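Re: [clikden-list] Cold wash for everything?
27th January

> I switched the whole house to cold back in September and I can't
> tell any difference. The Odis sheets say cold cleans just as well
> as warm and stops fading. Why would anyone still use the warm
> cycle? Seems like a waste of money to me.

I keep hearing this and I'm still not sold.

Cleans just as well as what, and on what? A shirt worn to a desk for one day will come out fine if you rinse it in a bucket. I want to hear from people washing dish towels, dog blankets and whatever comes home from soccer. Our towels went sour after two weeks of cold and one warm wash cured them. Maybe that was the soap. Maybe it was me stuffing the drum. I don't know, and I doubt the person who wrote that sheet knows either.

As for fading, I'd believe cold helps with dark blue and black. With the softer greens I have my doubts – I think sunlight and rubbing do more harm than the water does, and turning things inside out costs nothing.
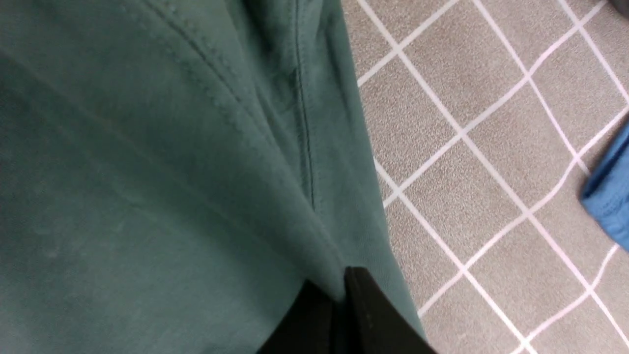
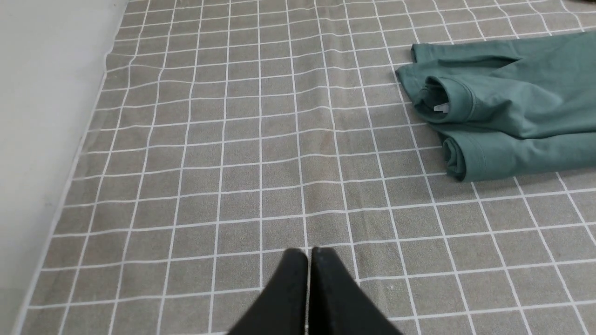 Teal green, seam and lint in the first one, folded in the second

Then there's the money. The Odis sheet talks about 2,000 loads, and it doesn't say over how many years or what size machine. I went through our own bills and got a saving of 27 dollars for the year, and part of that has to be the mild fall. Fine, I'll take 27 dollars, but please don't tell me it pays for the special cold water soap. It doesn't come close.

Has anybody on here run the same load both ways, same soap, same machine? Woldegiorgis put out a chart once that claimed to do this, but they sell the soap, so I'd like to see it from somebody who doesn't.

Until then it's cold for shirts and warm for towels at our place. I still hang the sweaters – the dryer is a whole other argument and we had that one in September.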